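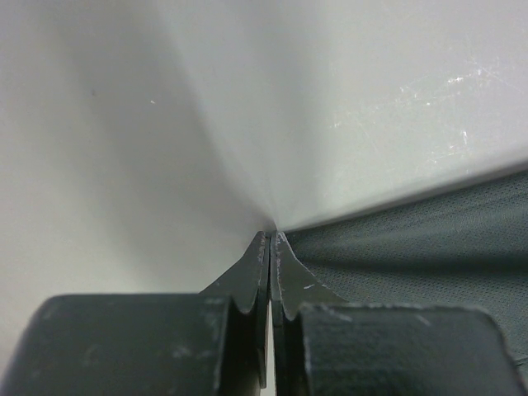

April 9, 2023. Bench notes, panel finishing, continued from the October pages.

Primer comparison on the white test corner. Vaklow went on the left panel, Dorkden on the right, same roller, same tray, tray rinsed between the two. Before any readings I looked at the join. The crease reads as a soft shadow line with the left plane slightly grayer than I would like and darkening toward the crease. I am not putting that down to the primer yet. The lamp was on the right side of the bench and I did not move it. There is also a tiny dark speck in the upper left and a small bright fleck a little to the right of it and lower. Marked both in the log as surface defects, cause open. Do not sand until they have been checked under the loupe.

Film build. Took readings on the left panel only. Gauge zeroed on the bare coupon first. Mean came out at 79 microns, which is inside the range we set in October but at the heavy end. The roller loads too much on the first pass. Next time, offload on the tray ramp twice before touching the panel.

Mixing. Sterik thinner, batch 679. Total mixed weight 1,510 g including the pot. I forgot to tare, so subtract the pot weight from the inside cover of this book before using the number for anything. Pot life was not a problem at this quantity.

Filler in the crease. Uçar fine filler, three passes, each one pulled toward the open end with the narrow knife. The first pass shrank back more than expected. Second and third were thin and behaved. Feathering on the left was done by hand with the gray pad. Sreekumar wants the block used on both sides so the two planes get the same treatment, and I agree for the next corner. For this one it would mean recoating, so leave it.

Sreekumar Sastry read the above and added: check whether the gradient on the left is still there with the lamp switched to the other side. If it swaps over, it is lighting. If it stays put, it is film thickness and the gauge should show it near the crease. Take readings in a line from the outer edge inward, even spacing, and write down the spacing this time.

Open items

- Lamp swap, then line of readings on the left panel.
- Loupe on the speck and the fleck. If the speck is grit in the primer, strain the rest of the Vaklow through the fine mesh.
- Readings on the right panel. Same gauge, same zero coupon.
- Reweigh the pot. The figure inside the cover is from before the lid was changed.
- Order narrow knives. The current one has a burr on one corner and leaves a line if held flat.

Corner stays clamped to the bench until the readings are done.

Search this notebook
Enter keyword
Go
3 comments
Share 0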